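### 3.2 Points swings and retirements in the Mikomard series

The Mikomard single-seater series ran to 58 races in the period we studied. To judge how far the title was shaped by retirements, we took each season's final table and worked out the order again with mechanical failures removed. A driver who stopped while running in a scoring place was given the points for that place. Crashes were left alone, as the reports do not always say who was at fault.

Under this method the champion changed in 2 seasons. In both, the driver who lost out had led the table in July and then failed to score at Tetstead and Molldale – the two circuits with the longest full-throttle sections. Shezi reached a similar view of the Tetstead race from lap charts alone, although those charts stop short of the final laps in the wet year.
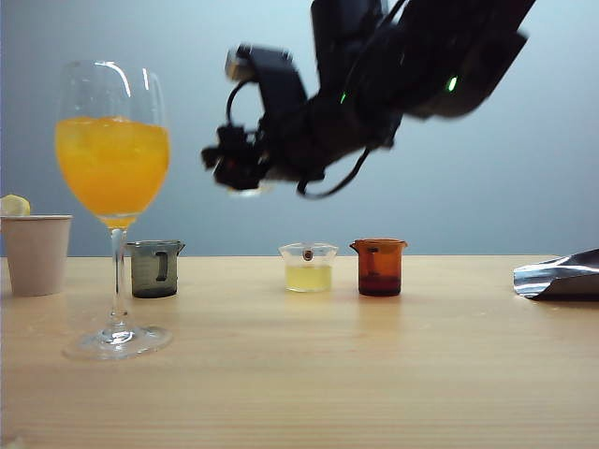
**Figure 2.** Robotic arm and gripper over the tabletop.

Dropped scores make the comparison harder. Drivers could count only their best results from each half of the season, so a retirement early in the year often cost nothing in the end. A failure in the second half was more costly, because fewer races were left to replace it. We therefore applied the dropped-score rule again after each correction and did not simply add points to the published totals.

To test how stable the result was, we ran the corrected seasons 1,000 times, moving each restored finish up or down by one place at random. The change of champion held in most runs for the first season. For the second it was less secure, and a single place at Molldale was often enough to give the title back to the original winner.

The Mokgethi team had the most retirements in the sample, but few of them affected the title. Its cars usually stopped while running outside the points. Team records kept by Keabetswe Shezi list gearbox trouble as the most common cause, followed by fuel pickup problems in long corners.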